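Chapter 4
Reading a Neighborhood Before You Value It

In the last chapter we spent a good deal of time inside the boundary of a single lot, with its corners, its frontage and its title. Now we are going to step out through the gate and take a walk. I have always enjoyed this part of the course the most, and I hope you will too, as it asks you to use your eyes and your feet as much as your calculator.

When a beginner is asked what a house is worth, the first question is nearly always about the house. How many bedrooms? How old is the roof? Those are fair questions, and we will come back to them in Chapter 6. But a house sits on a street, the street sits in a neighborhood, and the neighborhood has a great deal to say about the price long before anybody opens the front door.

Let me take you to Tulasari, a planned neighborhood on the east side of the town of Birnia, which we will use through the whole of this chapter. Tulasari was laid out on old orchard land and divided into 396 residential lots, nearly all of them the same shape and size. You might expect lots that match so closely on paper to sell for matching prices. They do not! Two lots on Barredo Street, with the same area and the same width, changed hands in the same August, and one brought around a fifth more than the other. By the end of the chapter you should be able to give a sensible account of why.

The cheaper lot backed onto the drainage channel. The other faced the small park and was a short stroll from the bus stop. Neither of these facts appears in the lot dimensions, and only one of them shows clearly on the subdivision map. Appraisers call influences of this kind external factors, meaning that they lie outside the property and that the owner can do little to change them.

4.1 Walking the area

Benjie Cabanatuan, who taught me most of what I know about valuing houses, used to visit every neighborhood twice - once in the middle of a working day and once on a Sunday. I thought this was a bit much when I was young and in a hurry. Then I went with him to Joltard, on the other side of Birnia, and saw a road that had been perfectly quiet at ten in the morning turn into a solid line of parked cars when the weekend market opened. A buyer would certainly want to know about that, and so would a lender.

On your own walk, carry a map and mark it as you go. Note where the pavement changes, where the street lights stop, which corners hold water after rain and how far it is to the nearest shop by the route a person would really take. Distances measured in a straight line can flatter a property badly when there is a wall or a busy road in between.

Talk to people, too, if they are willing. Residents will tell you about water pressure, late buses and the smell from the channel in hot weather (and quite a lot about their neighbors, which you may politely leave out of your report). 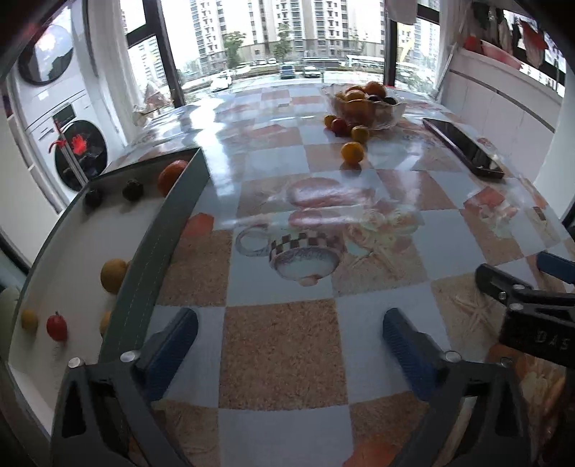

Try to write up your notes on the same day, while you can still remember which corner was which. Keep what you saw separate from what you were told, and put a name or a source beside anything you have not checked for yourself. A remark about a planned road, for instance, belongs in your report only after you have asked at the planning office.

4.2 What this chapter covers

We will begin with access and transportation, and then move on to services such as water, sewers and schools. After that comes a longer section on nuisances, where the Barredo Street sales return and we work through the price difference step by step. The exercises at the end ask you to prepare a one-page neighborhood summary for a place you know well. Please choose somewhere you can reach on foot, and wear comfortable shoes.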